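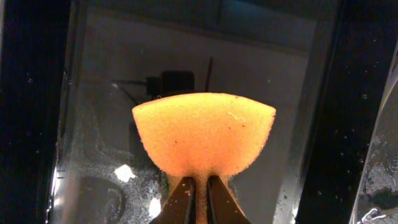 Glaze tests, batch 5, March

Started 8.15. Kiln room freezing, slip bucket had a skin on it again. Sieved twice through the fine mesh, still lumpy at the bottom, so binned the last inch and made up fresh.

Tiles are the Londdale white body, bisqued last week. Wiped the dust off with a damp sponge, left on the rack till ten. Should of waited longer, two at the back were still cold to the touch.

Recipes:
Minder base, as before
Minder + 2% red iron
Minder + 5% red iron
Cuesta ash, unwashed (Libor's sack)

Weighed out 749 g dry for the base. Water by eye, then more water. Cuesta went on like porridge, brushed marks everywhere. Thinned it, second coat better.

Libor Šimko thinks the crawling on batch 4 was grease from hands. I think the coat was too thick. Doing half the tiles with gloves on, half without, same thickness, and we'll see. Gloved ones have a G scratched in the back. Forgot the G on the first Cuesta tile, so its marked in pencil, which will burn off. Top shelf, far left. REMEMBER.

Feet wiped clean, props in, loaded by 3. Slow overnight, 40 min soak at top, same as the Ploltach firing. Cone pack in front of the spyhole this time.

To do
- order more 5% jars / labels
- wash half the Cuesta ash and dry it for comparison
- new sieve??
- ask Libor for his notes on the Ploltach clay, mine got wet

Don't open before noon tomorrow.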